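About the Jalbridge School of Computing

Posted 2026-08-03 by the School Office

We teach computer science in a former biscuit warehouse on the Dramomberg side of the river. The biscuits left long before we came, though first-years still claim to smell ginger in the basement labs, usually near a deadline.

The school opened one December with 40 students, a single working printer and a prospectus that described the heating as "planned". It has since been installed. We now have 1000 students across undergraduate and taught postgraduate courses, and 46 teaching and research staff, most of whom can be found by following the sound of a kettle.

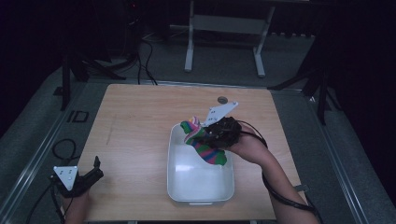
Striped sock, white tray.

Our research covers programming languages, networks, human-computer interaction and the theory of computation. The theorists have the top floor and the best view, and say they don't look at it. Every final-year student joins a research group for two terms and writes up a project of their own. Some of these end up as papers. One became Tirkoretti, the timetabling system we use ourselves, so complaints about early lectures can at least be sent to the right corridor.

The Gallardo Room, on the ground floor, is open to the public for evening talks during term. Entry is free, seats are hard, and questions from the floor should ideally be questions — we live in hope.

Last updated: summer vacation

Contact the School Office | © Jalbridge School of Computing | Back to top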